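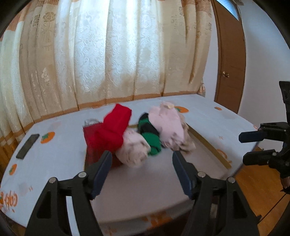 FOR IMMEDIATE RELEASE

Two-handed laundry gripper kit from Wuvance goes up for free download in April

Built at a dining table and in a shared workshop, tested on socks

Hi, I'm Edeltraud Baumgartner, and I'm one half of Wuvance. The other half is Victor Mohamedi, who does the wiring and most of the swearing. We've been building a pair of handheld grippers for sorting and folding laundry, partly at my place and partly at the Drernance shared workshop, and in April we're putting the whole thing online: drawings, parts list, print files and the build notes, coffee stains and all. It costs nothing to download and you can change whatever you like.

The kit is called Prumico. It's a matched pair of two-finger grippers that you hold, one per hand, and work with a squeeze lever. Each one has a camera looking down past its own fingers, so whatever you pick up gets recorded from the gripper's point of view. Those recordings are what we'll use to teach a pair of arms to do the same job. The arms are the next project and they're not in this release (please don't write and ask, Victor gets nervous).

Why laundry? I have a lot of it! And cloth is a wonderful pain. A block stays the shape it was when you set it down. A T-shirt is a different shape every time you touch it, and a sock that's rolled up with its partner behaves like a ball until you pinch it in the wrong spot and then it behaves like two socks.

The fingers took us the longest. Our first set was hard printed plastic and it slid right off anything thin. The second set was soft all the way through, which was great for towels and hopeless for picking up one layer at a time. What we ended up with is a padded fingertip on a stiff linkage, with metal pivot pins at the joints so the thing doesn't wobble after a week of use. The pads are navy blue because that's the color we had. We went through 31 versions of the fingertip before we quit fiddling, and I kept most of them in a cookie tin.

The files in April will include:

Print files for the jaws, linkage and camera bracket
A full parts list, with substitutes for the pins and screws
A wiring guide with Victor's drawings
Build notes for a left and a right gripper
413 short recordings of us picking up, moving and sorting clothes

We figure the parts for one pair come to 200 dollars if you already have access to a printer. You'll want a small screwdriver set, side cutters and a soldering iron. Neither of us is an engineer by trade – I teach piano and Victor fixes elevators – so the instructions are written the way we'd want to read them. If a step took us three tries, the notes say so and tell you what went wrong.

"I wanted something I could take apart on the table after supper and have back together before bed," says Victor. "The pivots come out with one tool. If you break a finger, print another one and keep going."

A word about cables, because we get asked. Yes, the grippers are still wired. We tried running them on batteries and they got heavy enough that my wrist complained after one load of shirts. There's a battery mount in the files for anyone with stronger wrists than mine, but we're staying with the cable for now.

We're also running a build day on a Monday at Drernance, starting at 6 p.m. and going until people get hungry. Bring your own parts or share a set with a friend. The printers will be on, the Nägeli bench at the back is reserved for soldering, and you can try our finished pair on a heap of clothes before you decide whether you want to make your own. Kids are welcome if they come with a grown-up. Bring odd socks, we can always use more.

Press and anyone else who's curious can stop by the build day or set up a visit beforehand. We're happy to let you squeeze the levers, and we can send the print files early to anybody who wants to build a pair and write about it.

Contact: Edeltraud Baumgartner, Wuvance, care of the Drernance front desk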